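Courses > Companion Animal Care > Small Herbivores > Week 4 notes

May - Damir Hoxha

Print | E-mail

Week 4: Feeding guinea pigs and rabbits

Welcome back, everyone. Last week was housing, and a few of you stayed behind to argue about wire floors, which I loved. This week is food, easily my favourite session of the course, so bring your questions and wear something you can get hay on. Tanvir Talukder is running the Tuesday practical in the small animal room at Wiltcombe as usual. Please read these notes before you go in, especially the bit on weighing.

1. The gut comes first

Both species are hindgut fermenters. Food goes through a fairly simple stomach and small intestine, then reaches the caecum, a big blind-ended pouch full of bacteria and other microbes that break down what the animal couldn't digest by itself. In a rabbit the caecum is enormous compared with the rest of the gut. It's a brewery with ears!

Long fibre keeps the whole thing moving. The colon sorts the particles by size: the coarse, indigestible pieces go straight on and come out as the dry round droppings you all know, and the fine material is sent back to the caecum to ferment. The fermented material is passed later as caecotrophs, soft and shiny with a strong smell, and the animal eats them directly from its bottom. Guinea pigs do the same thing, though it's harder to spot because their two kinds of dropping look more alike.

Owners often find this revolting. Part of your job is to explain it cheerfully. If an owner tells you their rabbit has "runny poo", ask for a photo or a sample, and ask whether there are normal dry droppings in the tray as well. Very often what they have found is uneaten caecotrophs, and the next question is what's in the bowl. True diarrhoea, with no formed droppings, is an emergency, and a young rabbit with it should be seen that same day.

2. Hay, and lots of it

Grass hay should be there day and night. Timothy, oaten, meadow and orchard grass are all good. Lucerne is a legume, much richer in protein and calcium, and belongs in the diet of growing, pregnant or nursing animals or ones that need building up. I still meet people who feed it to fat adult rabbits because "hay is hay". It smells divine, so I do understand.

What to look for in a bale or bag:

- greenish colour, a bit of variation is fine
- sweet, grassy smell
- plenty of long stalks as well as leaf
- no dust cloud when you shake a handful
- no grey patches, no musty whiff, no seed heads from plants you can't name

We'll have three hays out on the bench in the practical, one of them deliberately poor. Put your nose right in (unless you have hay fever, in which case tell Tanvir and he'll find you a mask).

Teeth come into this too. All the teeth in both species grow throughout life, cheek teeth included. Grinding hay means long side-to-side jaw strokes, and those strokes wear the cheek teeth evenly. Pellets get crushed with a shorter, more up-and-down movement and they're gone in minutes. A wooden chew block does something for the incisors and for boredom, but it can't stand in for hay.
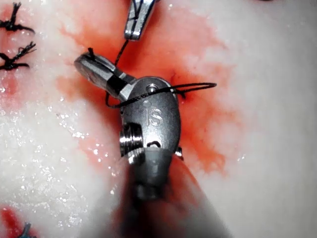 3. Pellets and mixes

Plain extruded or pressed pellets, please, where every piece is the same. With a muesli-style mix the animal picks out the sweet starchy bits and leaves the rest, then the owner sees food in the bowl and assumes it's had enough. Selective feeding has been linked with dental trouble, obesity and low fibre intake. I have yet to hear a good argument for the coloured biscuits.

Keep the amounts small. Our resident guinea pig, Skudley, gets 18 grams a day, weighed, and he would tell you that is an outrage. New students nearly always over-pour by eye, so in the practical you'll each fill a scoop to what you think is the right level and then tip it onto the scales. It's good fun and a bit humbling.

Always use a guinea pig pellet for guinea pigs. Rabbit pellets don't have added vitamin C, and that brings us to the next section.

4. Vitamin C

Guinea pigs can't make their own vitamin C. We share that with them, along with the other apes and a few other mammals. Rabbits can make it and don't need it added.

A guinea pig that runs short will go off its food, lose weight, get a rough coat and become reluctant to move. The joints swell and hurt. Gums may bleed and wounds heal slowly. Please learn that list properly, it comes up every year.

Good everyday sources are fresh capsicum, parsley, kale and broccoli leaves. Red capsicum is a star: lots of vitamin C, not much calcium, and most pigs go mad for it. Fresh grass helps as well if you know it hasn't been sprayed. Go easy on parsley and kale, both fairly high in calcium, and rotate them with other greens through the week.

I'm not keen on drops in the water bottle. Vitamin C breaks down in water, faster in light, and you never know how much the animal drank. Some animals drink less because the taste has changed. An oral tablet or a measured syringe is a much better way to go if a supplement is needed. Check the date on the pellets too, and store them somewhere cool and dark with the bag closed.

5. Greens, fruit and the "no" list

A mixed handful of leafy greens every day suits both species. Cos lettuce, endive, coriander, basil, Asian greens, carrot tops, dandelion leaves. Variety is lovely for them and it makes feeding time so much more interesting to watch. Introduce one new plant at a time and wait a day or two before adding another.

Fruit is a treat. So is carrot, whatever the cartoons taught us. A thin slice now and then, no more.

Never feed: avocado, rhubarb, onion, garlic, chives, potato and potato tops, chocolate, bread, cereal, anything grown from a bulb. Lawn clippings from the mower are out as well, they heat and ferment very quickly in a pile.

6. Changing a diet

Slowly! The microbes in the caecum need time to adjust. Here's the plan we used with Grgić, a lop who came to us living on muesli mix and toast crusts. He had free hay from day one, in a rack and also stuffed into cardboard tubes, since he plainly didn't know it was food. The old mix was cut back a little every few days and plain pellets (Canska, in his case) went in to replace part of it. Fresh greens came last, a single leaf at a time. The whole change took eight weeks and we weighed him 12 times. He eats hay now as if he invented it.

You can go faster with many animals. Grgić was old and suspicious of everything, including me.

Watch droppings throughout. Fewer, smaller or misshapen droppings mean you should stop and hold at that step. A rabbit or guinea pig that stops eating needs a vet promptly. Don't wait overnight to see how it goes.

7. Weighing

Same scales, same time of day, towel in the tray before you press zero. Write down the number before you put the animal back - every one of us has forgotten it on the way to the hutch. Kitchen scales are fine for guinea pigs. Weekly is a sensible habit for healthy adults at home.

Hands matter as well as scales. Feel along the ribs and over the hips. You want to feel the ribs easily under a thin covering, with no sharp edges. Long-haired breeds fool everyone who only looks.

8. For the practical

Bring this handout, a pen and your record sheet from Week 3. You'll grade the hays, do the scoop exercise, condition score two animals and write a one-week menu for a guinea pig of your choosing. The menu goes toward your folder mark. Last term's class average was 68, and the best ones were full of little details like where the hay would go in the cage and who would feed on weekends.

Reading for next week: the water and hydration chapter. Have a think about bottles versus bowls, as I'm going to make you take sides.

Print | E-mail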